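The night shift has a new pair of fingers

A small kit from Membridge wants to check hotel rooms before the guests arrive. We spent a stretch of August finding out how good it is.

By Carleen Pryor

It is half past two in the afternoon and I am standing in a hotel corridor with a tablet in my hand, grinning at a drawer. On the other side of the door a robot arm on a wheeled base is working its way round a guest room, and I have just told it to have a look in the nightstand. I have been reviewing robots for a good few years and I still get a kick out of this bit – the moment when a machine is let loose on ordinary furniture that was never designed with it in mind.

The kit is called Sila. It comes from Membridge, a small firm that started out making grippers for fruit packers and has since moved, rather bravely, into hotels. What you get is an arm, a two-finger gripper, a wrist camera, a wheeled base about the width of a tea trolley, and the software that ties it all together. You can buy the lot, or you can buy just the gripper and camera and bolt them to an arm you already own. The gripper and camera on their own cost 842 pounds. The full set is by monthly hire only, at 695 pounds, with a visit from an engineer thrown in at the start.

What it is meant to do

The idea is a room check. After housekeeping have been through, Sila rolls in and goes over the jobs that get missed when people are tired and the lift is full: drawers opened and looked into, the kettle put back on its stand, the phone on its cradle, remote control where it should be. It doesn't make beds and it doesn't clean. Membridge are very clear about that in the handbook, and I was glad to see it, having sat through plenty of launches where a robot was going to do everything short of singing at breakfast.

Our trial was at the Ocampo, which has the sort of rooms that make a good test. The furniture isn't all square. There are low sockets, trailing cables, round tables with curved fronts, thin metal legs that a base can nudge if it gets too keen. The hotel gave us the use of a corridor for the quiet part of each day and left us to it, apart from the odd head round the door to see how we were getting on.

Setting up

Brynhildur Stougaard, who runs installations for Membridge, arrived with two cases and had the arm moving before I had finished my coffee. The set-up is mostly a matter of driving the base through a room once while the software builds its map. After that you tap on the things you care about and give them a name. I called our nightstand Nigel, and the software took it without complaint.

Teaching a new task is where Sila really shines. You take hold of the arm and move it through the job yourself, saving points as you go, and then you tell it which of those points matter and which were just you getting from one place to another. It took me 30 minutes to teach my first drawer, most of them spent learning that I was pulling too far to the left. The second drawer took a fraction of that. By the end of the day I was teaching tasks for the fun of it, and Brynhildur had to ask me for the tablet back.

Fingers worth talking about

Most grippers I see are hard metal jaws with a bit of rubber stuck on. Sila's are tall and tapered, black and speckled, with a long teardrop cut out of each one, and the openings let them bend a little when they meet something. Press them against the edge of a drawer and they give. Close them on a cable and they hold it without biting. When they shut they come together along a neat thin line, and the tips are slim enough to get into gaps I'd have trouble with myself.

They do have limits. Anything heavy and smooth is a struggle, and a full water bottle slid out of their grip in every room where I tried it. Wet glasses are best left alone. Membridge sell a second, grippier set of fingers under the name Nisley, but swapping them over means a small screwdriver and a steady hand, and I'd love to see a simple clip instead.

The view from the wrist

The wrist camera is my favourite part of the whole kit. It sits right behind the fingers, so on the tablet you always see them in the lower middle of the picture with the room spread out beyond. For the first hour it's odd. After that you start to steer by the fingertips, much as you judge a parking space by the end of the bonnet, and it becomes quite hard to go back to a camera on a pole.

It's a kind view for fiddly corners, too. The picture copes well with a bright white wall on one side and shadow under the furniture on the other, though strong light can still wash out a patch of it. Thin black cables show up nicely against pale paint, which matters when you're bringing an arm in close to a bedside phone. And you can see straight down into an open drawer, runner and all, so an empty one is plain at a glance.
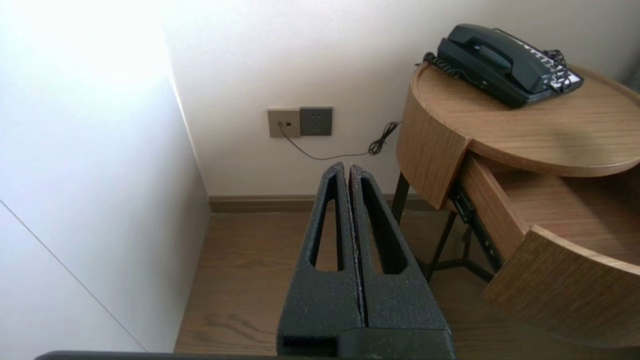
What I would change

The base is slow over thresholds, and it tends to sulk if a rug has been moved since the map was made. The tablet app hides its most useful screen, the list of checks waiting for a human to look at, behind 3 separate taps. I'd bring that right to the front. I also want louder warnings before the arm moves; the little chirp it gives is easily lost under a vacuum cleaner next door.

Then there is the matter of round furniture. Sila is happiest pulling a straight drawer in a straight line. Give it a curved front and it needs a bit more teaching, with the fingers brought in at a slight angle so that they find the edge. It can be done, and I enjoyed doing it, but a hotel manager with forty other things on the go may not. Brynhildur tells me a set of ready-made curved drawer moves is on the way. I'd wait for those if your rooms are full of drum tables.

Who should try it

If you run a small place and know every room by heart, you don't need this. A bigger hotel with long corridors and a stretched evening team has a lot more to gain, and so do colleges and training centres. For anyone who already has an arm sitting idle, the gripper and camera set is the one I'd go for. I have sent back the full kit, base and all, but the fingers are still on my bench, and this morning they were busy opening my desk drawers.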